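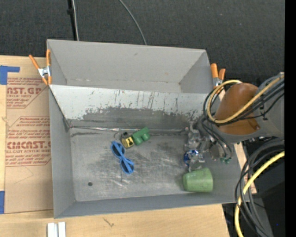
Montecinos Records

Montecinos Records was an independent record shop and mail-order dealer in Lulinby. It was opened by Horacio Paredes in a former shoe store on Gokum Street and specialized in imported LPs, soul singles and secondhand jazz.

History

Paredes began by selling from a market stall and moved indoors with a stock of 890 records. Gladys Ogola joined as buyer in the second year and started the mail-order list, a stapled catalog sent out every November. At its peak the list went to 3,000 addresses. A second branch, run by Sohail Kakakhel, dealt mainly in cassettes and closed after 8 months.

The shop also ran a small label, Clultometti, which pressed seven-inch singles by local bands. Most were issued in plain white sleeves with a rubber-stamped title. The best known is "Side Door" by Olga Henríquez, which was repressed twice.

Closure

Sales fell as chain stores moved into the town center, and the lease was not renewed. The remaining stock of 2,176 records was sold to a dealer in a single lot. The catalogs were later scanned by Adhiambo Nyamweya, who put the full set online on June 10, 2023. Two issues from the early years are incomplete.

See also

Clultometti discography
Music of Lulinby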